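The Vordale Kitchen, Built at Home

Gallery by Dilek Sarıgül

Welcome, and thank you for stopping by! For those who don't know me from the Cokthorpe workshop evenings, I'm the one who always takes the table next to the radiator and then complains that it's too warm. I have been building a small home simulator since last September, mostly in the back bedroom and partly on the shared bench at Cokthorpe, and so many people have asked how it's getting on that I thought a page of pictures would be kinder than another one of my long emails. (It may end up just as long. We'll see.)

The whole thing goes by the name of Vordale, after the street I grew up on. It's a make-believe house with a simulated arm inside it, and the idea is to teach the arm a few kitchen jobs in there before I let my real one, Keogh, anywhere near my own kitchen. Keogh is bolted to an old desk and has already broken a sugar bowl that belonged to my aunt, so you'll understand why I'm in no hurry.

Both pictures come from the camera view that rides along with the gripper, and that's the view I look at all evening long.
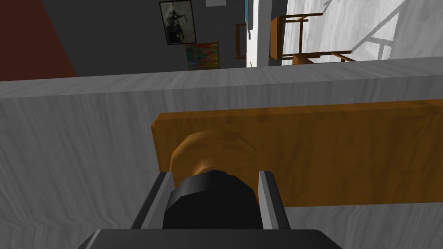 I spent far more of the winter than I meant to on the gap between the fingers. My first version closed on everything at the same speed, whether it was a spoon or a loaf of bread, and the physics engine would panic and fling the thing clear across the room. My nephew loved it, and asked for it again every time he came over! What calmed it down in the end was dull work: a slower close over the last little stretch, a bit more friction on the pads, and a smaller time step while anything is being touched. The smaller step makes every run slower, so now I start a batch, go and put the kettle on, and try to leave it alone until the tea is ready.

I keep a log of the practice runs in a plain text file, and as of this Saturday it stands at 3464. I do them in batches of 200, and the fan on the old computer lets the whole house know about it. The batch settings live in a little script I named Vulora, for no better reason than that I liked the sound of it, and it has grown to 26 options, of which I understand perhaps half on any given morning.

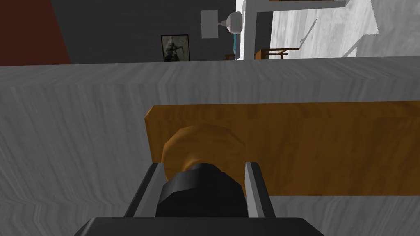 Wood grain has been my other long love affair with this project. I started out with one plain brown for everything, and it was a gloomy place to spend an evening, so I sat down with a stack of textures and went through the house piece by piece. The orange board came out just the way I wanted, warm and streaky, and it shows up beautifully against the pale gray underneath it. The rounded brown piece in front of it is a more mottled color, and I went back and forth on that for days before deciding I like the two together. I kept the wall behind nice and dark, too, so the white lampshade has something to stand out against.

Next on the list is changing the light from run to run, because Keogh's desk is by a window and the sun moves whether I'm ready or not. After that I'd like to bring the laptop down to Cokthorpe and let people drive the arm for themselves, and if you'd like a turn, just leave a note in the tray by the door. I'm also still looking for a good free ladle model, if anyone has one. The 6 I've tried so far all have holes in them, and not in the places where a ladle could use one.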